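The Long Table in May

My grandmother's rule was that you could judge a household by how long its tablecloth stayed on after the guests went home. At her place it stayed on until morning. The crumbs got shaken out the back door with the coffee already going, and whoever had slept over was expected to hold two corners. I have no idea what she'd make of me, because mine has been on since sometime in May and I have no plans to take it off.

Let me back up. I rent the upper floor of an old feed store in Tastomside, and what sold me on it (besides the rent) was that the front room is big enough for a proper table. I'd spent eleven years eating over a counter. I wanted people sitting down! I wanted elbows and passing things and somebody getting up for the salt and never coming back because they got to talking in the kitchen. So before I owned a couch I owned a table, and before I owned enough chairs I'd invited people to come and sit at it.

That was the start of what my friends now call the long table, though it's a regular-sized table with a folding one pushed against it when we need it. There's a dip where they meet and the gravy boat has gone over in it twice. We eat late, we eat whatever's around, and I write down what happened afterward in a green notebook, mostly so I don't serve the same soup to the same person three times in a row. That has happened. She was very nice about it.

What I didn't expect was how much of the whole business would come down to what's on the table besides food.

Take the cloth. I tried going without one. Bare wood looks great in catalogs and it looked great in my front room for one afternoon, and then it was dinner and everything was loud. Forks were loud. Setting down a glass was loud. Two people at the far end gave up trying to hear each other and started texting across the bread. The next week I went out and bought a white cloth with a pattern pressed into it, thick enough to have a bit of give, and the room went soft. I really can't recommend this enough. If your dining room sounds like a cafeteria, put something on the table before you go spending money on rugs.

White is a gamble, I know. Everybody told me so. But a patterned white cloth is much more forgiving than a flat one, and at night with the lamp on it goes the color of cream and you'd have to be looking hard to find last month's beet. Also white can be bleached, boiled and bullied in a way that a nice dusty rose can't. I ruined a dusty rose. We don't talk about the dusty rose.

Then there are placemats, and here I changed my mind completely. I used to think a placemat on top of a tablecloth was like wearing a raincoat over a raincoat. Why would you? And then I was at a dinner at Torunn Hägglund's, up past the reservoir, and she had them on top of a beautiful old linen thing and I said as much to her, in slightly politer words. She handed me a plate of herring and told me to wait. By the end of the night there were rings and splashes on every mat and not a spot on the linen. She picked the mats up in a stack, wiped them off at the sink in less time than it took me to find my coat, and that was her laundry done.

So now I have round ones, grayish olive with a stitched edge. They're smooth, they wipe clean, and they make even a bowl of boxed macaroni look like it was planned. I like round better than rectangular, by the way. Rectangles have to be lined up with the edge of the table and I will notice if they aren't, all through dinner, while someone is telling me about their divorce. A round mat is never crooked!

The price was a nice surprise too. I'd seen some in the window of Rarnusard for 80 dollars a set and walked on by. I got mine for 30 at the closing sale of a shop called Ichikawa, on the ferry side of town, where I'd gone in to get out of the rain. The man at the register wrapped each one separately in tissue as if they might shatter.

Now for cups, and this is where I lose people. I own good glasses. I own a few decent mugs. And for after dinner, when there are more of us than I have of either, and the coffee comes out, and somebody's kids have come down the hall in their socks for hot chocolate, I put out paper cups. Brown ones, tan ones, white ones with a bit of green on them, whatever was left at the end of the last sleeve. I buy them by the sleeve from Groravitz, the restaurant supply place behind the bus depot, and they don't match because I buy what's on the discount rack.

I was embarrassed about it for a good while. I'd hide them in the kitchen and bring them out already filled, as if people wouldn't notice what they were drinking from. Then one night Itsuki Kudo went looking for the sugar and came back with the whole bag of cups under his arm and just dumped them out on the table, and everyone reached in and grabbed one, and that was the end of my shame. People like a paper cup. You can wander with it. You can take it down to the stoop, you can set it on a windowsill and forget it, you can leave with it still half full at midnight and nobody has to mail you back your mug.

I did the math on it once, in the green notebook, when I was feeling guilty. Over the whole life of the table I had gone through 851 of them, and yes, I keep the sleeves' labels, I'm that kind of person. It's a lot of cups. I've since gotten stricter: one per person, write your name on it if you think you'll lose it, and no using two so your fingers don't get warm (you know who you are).

The basket came in around the same time. It's white plastic, woven-looking, with little square-ish gaps, and I bought it for bread. It held bread for exactly one dinner. What it turned into is the place where everything goes: candy wrappers, the paper off the butter, tea bag envelopes, a twist tie, whatever's been in someone's pocket. It sits right there with us, out in the open. I used to get up every ten minutes and clear, and I noticed that every time I got up the talk would stop, and two people would half rise to help me, and one of them would say she should really get going. A basket on the table fixed that. Toss it in there, stay in your chair, keep talking.

And that, I think, is my favorite part of any dinner, the long last stretch when the plates have gone and there's only the small stuff left lying around. A mat or two that never got picked up. Cups on their sides. The basket heaped up. If I came in from the street and saw only the table I'd know what kind of evening it was.

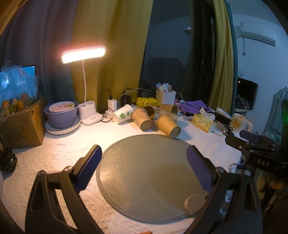

Torunn thinks I've got it backward, and that a table ought to be cleared all at once, quickly, with everyone pitching in, so that the coffee gets a clean start and the talk gets a second wind. She says people relax when the mess is gone and that she has never once lost a guest over it. Maybe so. Her coffee is better than mine too, and she serves it in cups with saucers, and I've stayed past one in the morning at her place more than once, so I can't exactly argue.

What we do agree on is the morning. Neither of us will touch a dish after the last person's out the door. I put the food away, I turn off the lamp, and I go to bed. In the morning I wipe the mats at the sink and dry them flat, because they curl a little if you lean them against the tiles. The basket gets emptied, rinsed and left upside down on the rack. Any cup that's clean goes back in the sleeve and the rest go out. Then I do the spots on the cloth where it lies, with a damp rag and a bowl of soapy water underneath if I can work my hand in there, and when it gets truly bad I take it to the big machines on the corner.

I've been asked what the whole setup cost, mostly by people who've just moved somewhere with a room and nothing to put in it. The table was secondhand and the folding one was a loan that I've stopped mentioning. With the chairs, which I bought in dribs and drabs and which were by far the worst of it, I came out at $2,138. You could do it for much less if you don't care what you sit on. Start with the cloth, I'd say. Then the mats. Ask people over before the chairs arrive, and tell them to bring a cushion.

Next up is a squash thing with too much sage in it, and Itsuki is bringing his aunt, who has opinions about napkins. I've ironed six.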